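## 3. Methods

The survey examined how residents of two student buildings, Pronbridge Hall and Pikenbridge House, care for and discard everyday clothing. Both buildings are served by the same laundry provider and are similar in age and rent. A paper questionnaire was left in each mailbox in January, and 80 completed forms were returned. Of these, 34 came from Pronbridge Hall and the remainder from Pikenbridge House.

Respondents were asked how often they wash shirts, shorts, sweaters, and jeans, what water temperature they select, and what they do with an item once it is faded, torn, or outgrown. Forms with more than two blank answers were set aside before the 80 were counted.

A second part of the work used the donation records of the Pelletier Street thrift store, which agreed to share its intake sheets for one term. The sheets list 1000 items by type and condition. They do not record the fiber content of the items, and this limits the comparison made in Section 5.

## 4. Results

### 4.1 Washing habits

Most respondents wash athletic clothing after a single use and sweaters far less often. Cold water was the most common choice in both buildings. Residents of Pikenbridge House reported fuller loads, possibly a result of the higher price per cycle there.

### 4.2 Storage between uses

Questions 9 through 12 dealt with clothing that has been worn but is not yet ready for the wash. Chairs, beds, and the floor were all named more often than a closet or drawer. Several respondents wrote that items left this way are later washed simply because they have become wrinkled.
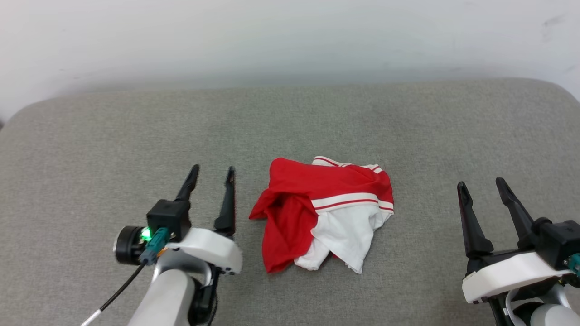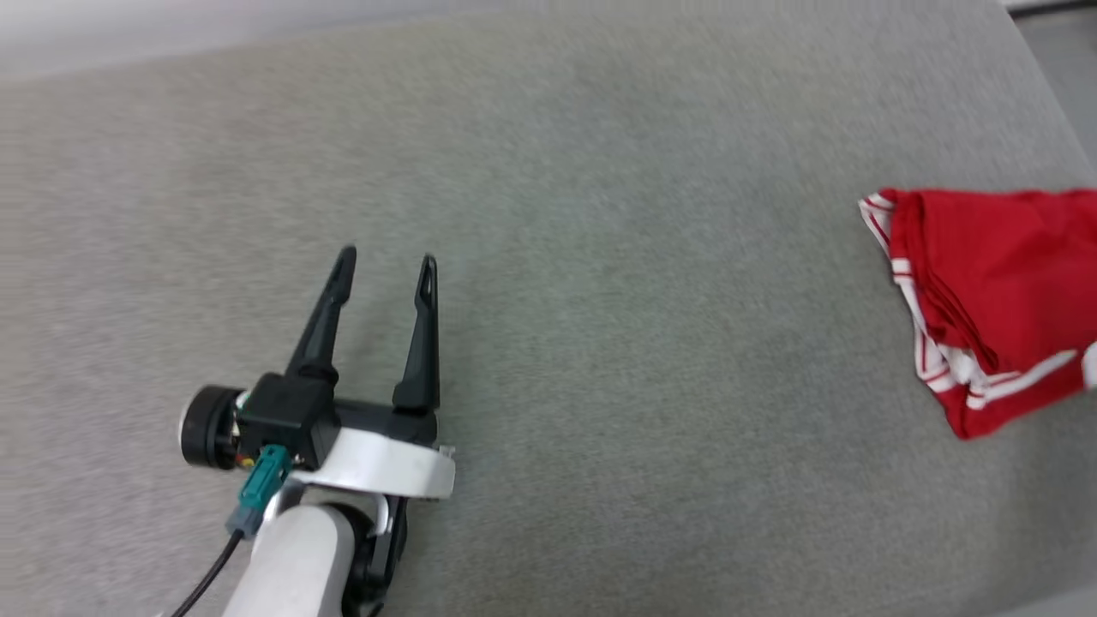
*Figure 3. Gray surface, both views; red and white garment in the first view.*

### 4.3 Disposal

Respondents who had moved in the past year were more likely to have donated clothing. Among all respondents, 40 had given at least one item to a thrift store or a friend. Repair was uncommon, and the reason most often given was the lack of a needle and thread.

The Pelletier Street sheets show that shirts are the largest group of donated items. Many were marked "good" and were placed on the sales floor without further sorting. Items marked "poor" were baled and sent to the textile recycler in Skanport. The store does not receive reports on what becomes of the bales after delivery.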